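Gukano Student Robotics Course
Unit 4: Calibrating the Hand-Held Gripper

Teams complete this unit before recording any practice runs. Work in pairs: one student holds the gripper and the other holds the marker cube. Clear the floor between the tables before starting.

1. Start a new session in Ovton and enter the team number.
2. Hold the cube by its stick, just above the gripper body, with the marker patterns uncovered.
3. Turn the cube slowly until the counter shows 256 samples.
4. Save the session and write the error value in the team log.

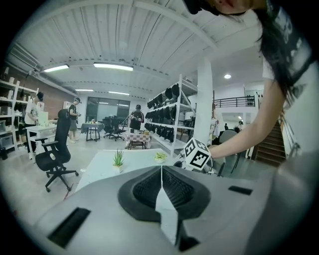 How often must a team repeat the calibration?
At the start of every session, and again after any change to the gripper pads.

An error value of 16 or lower is accepted. Teams with a higher value repeat steps 2 through 4 and then report to the course instructor, Sabina Murín. Logs for the November assessment must be complete, including rejected attempts. Return the cube to the Kütt cabinet at the end of the session.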